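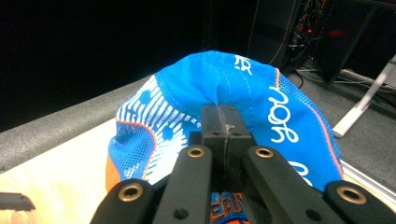

Re: Washing old ball caps without wrecking the brim

sustar_dan
Joined: September
Posts: 9
I have a few caps from my uncle's softball team, oldest one is from 1971. Sweat stains on all of them. Is the dishwasher okay, top rack, no heat dry? My neighbor swears by it.

Remo Gatti
Posts: 535
Not for the 1971 one. Brims from back then are often cardboard inside and they go to mush. Spot clean the band with dish soap and a soft toothbrush, then blot.

Numham7
I've done the dishwasher for years with newer caps, plastic brims, and never lost one. People worry too much about it.

Remo Gatti
Posts: 535
Newer caps, sure. He asked about old ones. Dishwasher detergent can also have bleach in it and a blue cap will come out patchy.

Numham7
Then use one without bleach. Mine are blue and red and they look fine.

postst_ellie
Flick the brim with a fingernail before you do anything. Cardboard sounds dull. For the plastic ones I soak in cool water for almost an hour, rinse, and dry over a bowl - never the dryer.

sustar_dan
Flicked them all. The 1971 one is dull, and so is one other. Those two get the toothbrush. I'll try the soak on the rest Saturday.

postst_ellie
Change the water if it turns brown. Mine took two rounds.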